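An Afternoon at the Lostadari Open Day

We had been promising ourselves a trip out to Lostadari ever since my niece got engaged, and when the invitation to the spring open day dropped into my inbox I rang her before I had even finished reading it. She was keen, her mother was keener, and so the three of us set off with a flask, a notebook and a very long list of questions, most of them to do with parking.
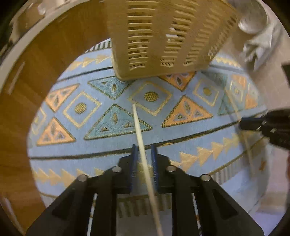 Words by Serpil Karaca | Venue visits | 3/24/20

If you don't know it, Lostadari sits at the end of a lane lined with lime trees, a good way past the village of Altton, and you will think you have missed the turning at least twice. Keep going! There is a white gate, then a cattle grid, and then the house comes up on your right with its two long barns behind it. We were waved into a field by a very cheerful young man in wellingtons (the parking question answered straight away, though I would want to know what happens to that field after a wet week) and pointed towards the larger barn, where there was coffee.

The open day was run as a wander-about-as-you-please affair, which suited us. Some venues march you round in a group and you never get to stand in a room and just feel what it might be like. My niece stood in the doorway of the big barn for such a long time that people had to squeeze past her. It is a lovely space, high and plain, with whitewashed walls and old beams, and it seats 200 for a sit-down meal with the doors closed. They had it laid up for a dinner at one end and left bare at the other, so you could picture the dancing. The floor is brick and a little uneven, and I would say so to anyone planning on very thin heels.

Janaka Munasinghe has looked after weddings here for six years and was wonderfully patient with us. She told us the barn and the walled garden are hired together, from ten in the morning until midnight, and that music has to be turned down at eleven for the sake of the neighbours and their horses. You may bring your own wine, but there is a corkage charge, and she gave us the figure without our having to drag it out of her, bless her. Bedrooms in the house sleep 18, so close family can stay over and everyone else goes back to Altton, where there are two inns and a rather nice guest house called Lita.

The walled garden was my favourite part, and I could happily have spent the whole afternoon in it. In March there isn't a great deal out, of course, only some late daffodils and a magnolia just thinking about it, but the bones are all there. Ceremonies take place under a brick archway at the far end and the guests sit on benches facing it, with the sun behind them if it is after two o'clock. Do ask about the time of day if you care about your photographs. We had a chat on this very subject with Tatsuya Kubo, a photographer who had set up a little table by the greenhouse, and he said he would always rather have a three o'clock ceremony in July than a noon one, when everybody squints and the shadows fall straight down your nose. His albums were beautiful and I have his card somewhere in my coat.

After that we went round the stalls in the smaller barn. There were florists, a harpist, a man with a vintage bus and a cake maker whose lemon and elderflower sponge I went back for (twice, and I am not sorry). My sister had a long conversation about chair covers that I kept out of. The Fakir stand, which does tents and awnings, had a big striped canopy up outside and the couple running it let us all sit under it with our shoes off. They hire them in three sizes and will put them up the day before, though they like to have a look at the ground first. I thought the smallest would be perfect for a quiet corner where older relatives could get away from the band.
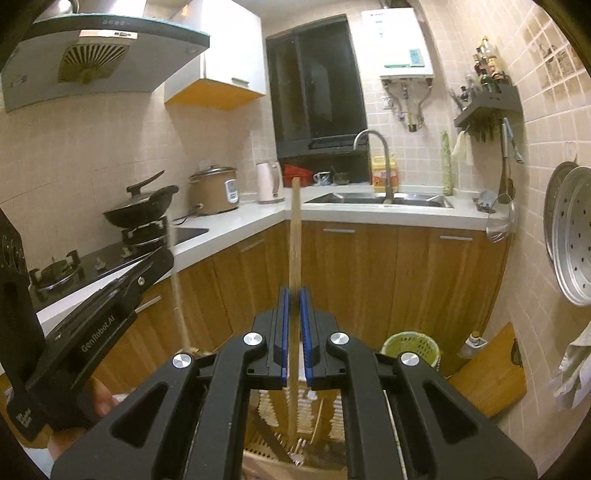 In the kitchen at Lostadari.

Food is the thing most people will want to hear about, so let me try to be thorough. You can use the house caterers or choose from a short list of approved ones, and there is an extra fee if you want somebody from outside it. The house menus are built by Abílio Cardoso, who came out to talk to us and was so enthusiastic about his slow-cooked lamb that my niece, a vegetarian since school, very nearly wavered. He does a sharing-table style of meal where everything comes on big platters, and he thinks it breaks the ice between two families faster than any seating plan. We tried the lamb (I did, at any rate), a dish of aubergines with pomegranate, and some little almond biscuits. All very good. The aubergines could have done with a bit more salt, but I am told I say that about everything.

Now, a few grumbles, to be fair to you all. The ladies' is a long walk from the barn and it is across gravel. Phone signal is poor, so print your directions out for guests and don't rely on them looking anything up in the lane. The evening buffet choices looked a bit thin to me next to the dinner menus, and when I asked about heating in the smaller barn I got rather a vague reply. Prasanna Uddin in the office has promised to email me about that, and I will add a note when I hear.

You will need to move quickly if you have a particular summer date in mind. There were nearly 60 couples through the gate while we were there, going by the signing-in book, and the popular weekends go early. A date can be held for a fortnight without a deposit, and I wish more places would do that. My niece has asked them to pencil her in for the following July, and we are going back with her fiancé, who has so far been allowed an opinion only on the bus.

Getting there: follow the signs from Altton, left at the chapel, then straight on past the sawmill. The 819 bus stops at the chapel and it is a pleasant walk from there, so long as you aren't in your wedding shoes. Viewings outside open days are by appointment through the office.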